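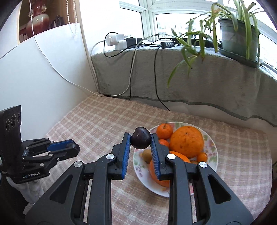 A plum between the ridged blue pads, just over the fruit plate.

Fruit bowl tips I brought home from the Worix open day

I went for the grippers and came back with kitchen notes! Khang Nông let us all have a turn at picking up fruit, and my first plum got squeezed far too hard (sorry, plum).

Lift small fruit from the sides and leave the stem end alone.
Put the heavy citrus down first – plums and kiwis go in last.
A plate with a rim beats a flat board, nothing rolls off.
Fold a towel under anything you're sorting. Tâm Bạch does this at home too.
Check plums every 2 days once they give a little.

They run another one in June and I'm already signed up.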